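Why Does the Queue Form on the Left? A Study of the Trustside Refectory at Lunch

Student project report, second-year Methods module

1. Background

Trustside refectory has two serving counters. They sell the same food at the same price, cooked in the same kitchen by the same people. Between noon and two o'clock one of them has a queue that reaches the coat hooks, and the other has a member of staff wiping a surface that was clean when she began. The popular counter is the left one. Our group had stood in its queue for a year and a half before it occurred to us to ask why, and by then we needed a project.

2. What we did

We watched the refectory over the lunch period in February and March, sitting at the table by the pillar, which has a good view and a bad draught. Each person who bought a hot meal was marked down as left or right. We also noted which door they had come in by and whether they were alone. Cold sandwiches were left out, as the sandwich fridge has its own politics.

In the second half of the study we were allowed to make one change. We asked for the menu board, which had hung over the left counter, to be moved to the middle. The catering office agreed after three emails and a form meant for booking a marquee.

3. Results

We recorded 1,649 hot meals. Of these, 1,135 were bought at the left counter. Moving the board made less difference than we had hoped, and we had already written the paragraph saying how much difference it made. People now read the menu in the middle and then walked left.

The door mattered more. Anyone coming in from the Prestach building passes the left counter first and tends to stop there. People from the library side have the right counter directly in front of them, and most of them still crossed the room to join the queue. When we asked a few of them, they said the queue must be there for a reason. One said the chips were better on the left. The chips come out of one fryer.

The longest queue we saw had 35 people in it. It was a lasagne day.

4. Problems with the study

We were not invisible. By the second week several people greeted us on their way past, and one asked whether we were inspecting the kitchen, then chose the right counter and looked pleased with himself. We kept him in the data.

Groups were hard to handle. If six friends follow one hungry person to the left, that is either seven choices or one, and we argued over this for most of an afternoon. In the end we counted seven, mainly to keep the tally sheets simple. A stricter study would separate them out.

We also have no lunches from the exam period, when people eat at odd times and in low spirits.

5. What we would suggest

Open the right counter ten minutes earlier, so that it has a short queue of its own by noon. People seem to trust a counter with somebody standing at it. A sign was proposed at our presentation, but there is already a sign. It says "Both counters open" and hangs above the left one.

The tally sheets are in the shared project folder, along with an 800-word appendix on gravy that our supervisor asked us to take out of the main report. 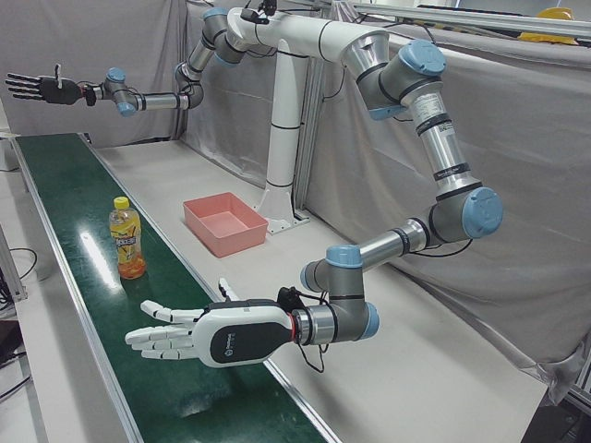
Dual-arm workstation in the lab, with grey curtains around it.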